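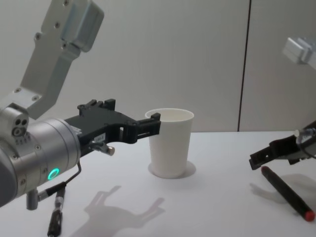
According to the overnight reply on the Stusura tracker, the late gripper stop is a planner problem and I should quit tuning the controller. I disagree in part. The Chala planner hands over a path with correct timestamps. I replayed 480 of them against the log and the times match. What drifts is the clock on the left arm's driver, which falls 40 ms behind the right by the end of a long run.

September 5, 2022. Worked on that most of the day. The driver stamps each joint reading when the packet is parsed and ignores the time the reading was taken. Under load the parse queue backs up and the state estimate goes stale. Moved the stamp into the receive callback. Rebuilt, reran the paper cup task with both arms enabled. Drift is down to 2 ms, inside what the Bullar config allows.

Still open: the shadow problem. The segmentation model labels the gripper's shadow on the white table as part of the gripper, so the collision checker pads the wrong area and 9 plans were rejected that should have passed. I had a brightness threshold in place for this since June and it was never any good. Will try masking with the projected arm model from Angate instead.

Pushed the driver fix to a branch. Did not merge. Tests for the right arm are next, then the answer to the tracker.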